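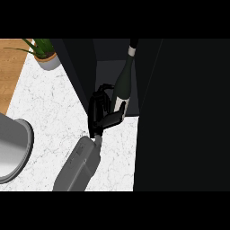
Posted in February by Lucimara Araújo

I had been promising Daiane Guerra a visit since before the holidays, and she had been very patient with me, so when she wrote that the Flomer workshop was having an open afternoon I put my boots by the door and packed a sandwich. It is a 90 minute drive from my place to Toledo if you don't stop for coffee. I stopped for coffee.

The workshop is at the back of an old upholstery shop, and you have to walk past the woodworking people to get to the robot corner. I lost a good while there, as you might guess (somebody was turning salad bowls!), and by the time I got through to Daiane she had already given her welcome talk and was partway into the demonstration.

The project is called Gerano. It is a kitchen helper arm that Daiane and Danish Arain have been building in their spare evenings for 14 months now, and the dream is that it will one day sit at the end of Daiane's own counter and hand things to her mother, who has trouble with her grip. Before they let the arm near real glass they do everything on the computer first. They have a whole pretend kitchen in there, with marble counters a good deal nicer than any I have ever owned, and a potted plant with long pointy leaves, and a dark cabinet with a green wine bottle standing inside. Danish told me the bottle is the task everyone groans over, for it is tall and slippery and it stands in a tight spot, so the arm has to come in low and at a slant to get its fingers anywhere near the label.

I asked why they bothered with the plant. Danish said he wanted it to feel like a kitchen, and also that a bare counter makes the software lazy. Then he let me sit down and drive! You nudge the arm with a little knob and watch it creep along on the monitor, and I will confess that I went straight past the bottle two times and drove the hand into the side of the cabinet on the third. Nothing breaks, of course. You press a key and the kitchen puts itself back together, and I would dearly like one of those keys at home.

The real arm lives on the bench next to the monitor, and it is not finished. The shoulder was in pieces on a towel when I was there. Birutė Jankauskaitė is in charge of the wiring, and she showed me how the cable used to rub at the elbow until she moved it into a sleeve cut from a bicycle tube. She has 3 spare sleeves hanging on a nail, all labeled in pencil. I liked that bench very much - it had the look of a place where people come back to the same job night after night and leave notes for each other.

We had soup at the long table afterward, and I got talking with Zuleica Amaral, who had driven over from Brusel with her two boys. She is building an arm of her own in the garage and had brought a bag of printed gears to compare with Danish's. His are thicker. Hers are quieter, or so she says, and there was some back and forth over that which went on through the soup and into the cake. The older boy wanted to know if the arm could be taught to open the bottle as well as fetch it. Daiane said one thing at a time.

If you want to go, the open afternoons start at 2 and the side door is the one to use, as the front one sticks. Parking is along the fence. Wear a sweater, the heater only reaches the first half of the room. Bring something for the table if you can, and ask Birutė about the bicycle tubes.

I am going back in the spring, when Daiane hopes to have the shoulder together again, and Danish has promised me another turn at the knob.

Recent posts
Salad Bowls and Sawdust: More from the Flomer Workshop
What I Keep in My Soldering Box
A Weekend of Fixing Lamps
Zuleica's Garage, Part One

Contact | Copyright Lucimara Araújo | Back to top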